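# Matte tabletop keeps going shiny in patches - can I save it without stripping?

**posted in Furniture & Finishes by cirncombe_attic**

Hello all! I've been reading this board for ages and finally have something of my own to ask, so please bear with me, I do tend to go on.

Last spring I painted an old dining table for my sewing room. It had been in our garage since we moved to Cirncombe and the top was a dreadful orange varnish, so I sanded it back, primed it twice, and gave it two coats of a greige furniture paint (the color is a sort of mushroom, a bit warmer than I expected from the chip, but I've grown to love it). Over that went a clear matte topcoat from Hurnska, the water-based one in the short can. I was so proud of it. It was flat as a chalkboard and smooth as anything.

Well, a few months of use and I'm starting to see shiny spots. The worst is right where my forearms rest when I'm pinning, and there's a second one where I slide fabric across to the machine. From straight above you'd hardly notice, but sit down in the late afternoon with the window behind you and there they are, like somebody polished just those bits. I've been wiping it down on Wednesday evenings with whatever spray is under the sink, and I did once go at a chalk mark with one of those white eraser sponges, which I now suspect was not my best idea.

My questions, if anyone has the patience:

- Is the shine a buildup of something, or has the topcoat worn down?
- Can I get the matte look back without taking the whole thing down to wood again? My shoulders would thank you.
- Would wax help, or would it only make things shinier?

I should add that the table is otherwise in lovely shape. No chips, no rings, and it doesn't feel sticky. I'd just like it to look all one finish again before my sister-in-law comes to cut out curtains on it.

Thank you in advance, you are all so kind on here!

---

**srisuk_bench**

Oh, I feel for you, I've done this exact thing to a desk. What you're describing is called burnishing, and matte finishes are very prone to it. Matte topcoats have tiny particles in them that scatter the light, so the surface looks flat. Rub the same place often enough and you smooth the top of the film, and then it reflects like a satin would. Forearms will do it, and so will fabric. The eraser sponge is a very fine abrasive, so yes, I'm afraid that would have sped things along, but please don't be hard on yourself. Most of us have reached for one at some point.

Before you do anything else, though, rule out residue. A lot of under-the-sink sprays leave a film behind, especially the ones that promise a shine. Put a small drop of plain dish soap in a bowl of warm water, wring a soft cloth out until it's barely damp, wipe the shiny area, then go over it with clean water and dry it. Leave it overnight and look again from your chair with the window behind you. If the patch has gone dull, it was only buildup and you can put your feet up.

A bit of unevenness is normal, mind you. My own worktop has a cooler, slightly lighter look across part of it and goes warmer toward the corners, and I stopped chasing that a long time ago. Some of it is simply how the light falls in a room.

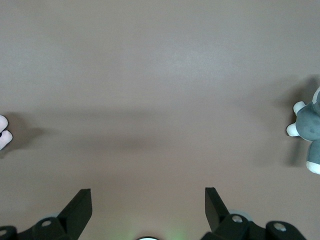

*My worktop, looking straight down. Lighter and a little bluish toward the upper middle, darker toward the corners.*

If the soap and water doesn't change anything, then you have real burnishing and the fix is another coat. You won't need to strip it, so your shoulders can relax. What I did on the desk:

1. Clean it as above and let it dry fully.
2. Scuff the entire top by hand with a fine sanding pad, very lightly. You want an even dullness and no paint color coming off on the pad.
3. Wipe away the dust with a damp cloth and let it dry again.
4. Stir the topcoat for a good long while. Don't shake it. The flattening stuff sinks to the bottom of the can, and if you skip this your new coat will come out shinier than the old one.
5. Roll on one thin coat with a foam roller, working edge to edge, and then leave it alone! Going back over half-dry topcoat leaves lap marks.

Do the whole top and not only the spots. I tried spot-fixing first and ended up with two odd rectangles that bothered me more than the shine had.

On the wax - I'd skip it. It will get a soft glow as you rub it, and that's the opposite of what you're after. It also makes any later coat of topcoat a headache, as it won't stick until you've cleaned all the wax off.

---

**ivus_painter**

just put a cloth on it

---

**greenporch81**

Agree with nearly all of the long answer, but I'd add one thing from my own kitchen table. If this is a surface you're going to lean on every day, think about going up to a satin topcoat for the new layer. I know, I know, you love the flat look, and so did I. But satin starts out with a little sheen, so rubbed places don't stand out nearly as much, and it wipes clean more easily too. Try it on the underside first or on a scrap painted the same color, and see if you can live with it.

Also, give it time before the curtains. Dry to the touch and cured are very different things with water-based finishes, and the can should tell you how long to wait. I put a heavy mixer on mine too early and it left a print that I still see every morning with my coffee.

As for the cloth suggestion, it's not a bad one for pinning days, really. An old flannel sheet folded in half stops your arms from rubbing and keeps the fabric from sliding off, too. Just take it off again before you use the rotary cutter, and put your mat down instead.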